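Évaluation d'équipement : poste de collecte de démonstrations Arkbridge
Service d'évaluation des équipements, plateforme robotique de Nornport
Jeudi 23 mai 2019

Objet et périmètre

Le présent avis porte sur le poste de collecte Arkbridge, distribué par la société Engström et destiné aux laboratoires qui constituent leurs propres jeux de démonstrations pour l'apprentissage par imitation. L'ensemble livré comprend le logiciel d'enregistrement, le dispositif de téléopération, un support de caméra fixe et le module de synchronisation. Le bras n'est pas fourni ; l'essai a été conduit avec le matériel déjà en service sur la plateforme.

L'évaluation s'est étendue sur 28 jours ouvrés. Elle a donné lieu à l'enregistrement de 3000 épisodes, répartis entre des tâches de rangement, de tri et de dépose dans un contenant. Les fonctions d'entraînement proposées en option n'ont pas été examinées.

Installation et étalonnage

La mise en service demande une journée complète. La notice d'installation, disponible en anglais et en suédois, est correcte pour la partie mécanique et nettement insuffisante pour l'étalonnage de la caméra. Deux paramètres y portent des noms différents de ceux qui figurent dans l'interface, ce qui a occasionné un appel au support. La réponse a été obtenue le lendemain et s'est révélée exacte.

Une fois effectué, l'étalonnage se conserve bien. Il n'a dû être repris qu'après un déplacement de la table.

Enregistrement

L'opérateur lance et clôt chaque épisode au moyen d'une pédale. Ce choix est judicieux : les mains restent sur le dispositif de téléopération et les séquences ne comportent pas de temps mort au début. En revanche, la pédale glisse sur un sol lisse et il a fallu la fixer au ruban adhésif.

Le logiciel permet d'écarter immédiatement un épisode manqué ou de le conserver avec une mention d'échec. La plateforme recommande la seconde pratique, dès lors que la cause est renseignée. Le champ prévu à cet effet est limité à 46 caractères, longueur trop faible pour un commentaire utile. La société Engström a annoncé une correction pour le mois de juin.

La synchronisation entre les images et les positions articulaires a donné satisfaction. Les écarts relevés sont restés constants d'une séance à l'autre, y compris lors des séances longues.

Annotation et export

Chaque épisode peut recevoir une consigne en langue naturelle, saisie avant ou après l'enregistrement. La saisie par lot fonctionne, mais l'interface ralentit sensiblement au-delà de quelque 200 épisodes affichés. L'export ne pose pas de difficulté. Les fichiers ont été relus sans erreur par la chaîne de traitement du site de Stirkdale, qui utilise un format interne différent et une version plus ancienne des bibliothèques.

L'absence de contrôle automatique des doublons est regrettable. Deux séries importées par erreur une seconde fois n'ont été repérées qu'à l'examen manuel.

Composition des scènes

Le guide fourni préconise des objets courants, de formes et de matières variées, et un renouvellement fréquent de leur disposition. La plateforme a suivi cette recommandation : articles de papeterie, petit pain sur une assiette à bord ondulé, bouteille de café couchée, panier ajouré, papier froissé.
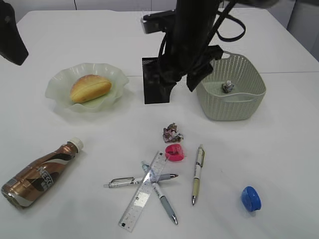
Combien de fois faut-il modifier la disposition des objets au cours d'une séance ?
Le service préconise un changement à chaque épisode pour la position des objets, et un renouvellement partiel des objets eux-mêmes à chaque séance. Une disposition maintenue trop longtemps conduit le modèle à mémoriser des trajectoires.

Le module Arkbridge propose à cette fin un tirage aléatoire des emplacements, affiché à l'écran avant chaque prise. La fonction est simple et a été adoptée par l'ensemble des opérateurs. Elle ne tient pas compte de l'encombrement des objets et suggère parfois des positions qui se chevauchent.

Avis

Avis favorable, sous réserve de la correction du champ de commentaire et de la révision du chapitre relatif à l'étalonnage. Le poste convient à une équipe disposant déjà d'un bras et d'une personne formée à la téléopération. L'acquisition d'une seconde pédale est conseillée.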